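Ticket: Scene review checklist disagrees with the camera naming rule
Project: Ilari tabletop sim
Component: Review rules, camera views
Opened: 2018-11-17
Priority: Normal
Status: Resolved, rule text updated

Summary

The pick-and-place scenes from the Telldale set are failing our review checklist at the "clearance visible" step, even when the run itself replays without an error. I love this checklist and I want it to work on everything we make, so I'd like to sort out the rule before we push the next batch through.

What the rule says now

Rule 10, as written: "Before a run is accepted, the reviewer must confirm from the stored view that the gripper has clear space on both sides and that no tableware is under it unless it is the target."

It was written in August for the Hagedorn bench, where we had one fixed view from the front and that was that. In Telldale every run stores a view from the wrist and two from the room, and the rule doesn't say which one "the stored view" means. Two reviewers can read the same line, open different views, and come back with different answers. Both of them followed the rule!

Steps to reproduce

1. Load any Telldale table scene with the wrist view and both room views turned on.
2. Open the review page. It shows whichever view was written to disk first.
3. Fill in the clearance step from that view alone.
4. Switch to another view and fill it in again.
5. Compare.

Expected: same answer from any view, or a rule that tells you which view to use.
Got: a pass on one, a fail on another, and on the wrist view a "can't tell" that the form has no box for.

Log

Entry 1. First guess was a sync problem, with the views saved at different simulation steps. Pulled 100 runs and compared the step counter in each header. All matched. Not that.

Entry 2. Next guess was the field of view on the wrist camera. Widened it on a test copy. You get more table, which is nice, but the fingers still take up the bottom and you still can't see what's beyond them. Put it back. Changing a camera to satisfy a checklist is the wrong way around anyway, and it would break comparison with the older runs.

Entry 3. Ran the review page over 2000 stored runs with the view choice forced, once per view. The disagreements pile up in runs where the arm is at the far side of the table. In those, one room view makes the gripper look well past the table edge while the wrist view shows only the part of the surface nearest the fingers. So this is a rule problem, and a fun one.

Entry 4. Attached three views for discussion. Wrist view first, then two from the room. 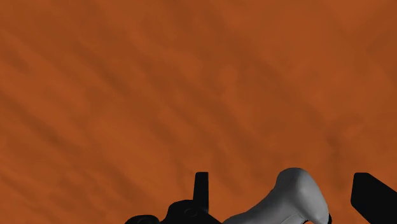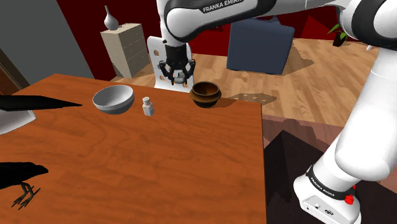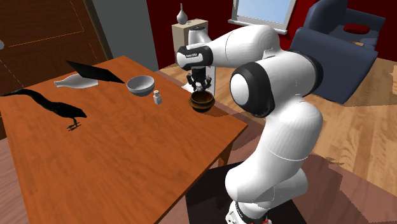 Does a reviewer have to open all the views before signing off on clearance?

Two are enough: the wrist view for the space next to the fingers, and one room view for what is under the gripper. If those two disagree, open the third and write down which one you went with. If they still don't settle it, the run goes back to the queue marked "unclear" and is not counted as a pass or a fail.

Entry 5. Drafted new wording and tried it on a fresh pile of 84 runs, with two reviewers working apart and no talking until both had finished. They agreed on every one. I did a small dance. The old wording had never managed that on a pile of any size.

Entry 6. One side effect to note. The second reviewer asked whether scenery that has nothing to do with the task (chairs, plants, that sort of thing) counts as an obstacle when it sits behind the gripper in a room view. Under the old wording it sort of did, and that explains a bunch of odd fails. The new wording limits the check to objects on the table and the table itself. Room furniture gets its own line, which only applies if the planned path leaves the table area. Much better.

Entry 7. Checked with the Pakico scenes too. They store a single room view and no wrist view, so they can't meet the new rule at all. Leaving them on the old wording with a tag. Please don't copy the new text over there until they have a second camera.

New text of Rule 10

10a. Check clearance from the wrist view and at least one room view of the same simulation step.
10b. In the wrist view, look only at the space beside each finger. Do not judge height from it.
10c. In the room view, name the object under the gripper, or write "none."
10d. If the views disagree, open any remaining view and record which one decided it.
10e. "Unclear" is an allowed answer. Use it freely.
10f. Furniture away from the table is checked only when the planned path leaves the table area.

Still to do

The form needs the "unclear" box; right now people are typing it in the comments and the export drops it.
The review page should open with the wrist view and a room view side by side. I have a rough version working and it's so much quicker to use.
Old Telldale runs that failed on clearance should be reviewed again under 10a to 10f. Runs that passed can stay as they are unless someone wants to spot-check them, in which case, please do, and add what you find to this ticket.

Closing note

Rule text merged. Form change and page layout moved to their own tickets and linked from this one. Reopen if a scene shows up with a wrist view and no room view, as I haven't written anything for that case yet.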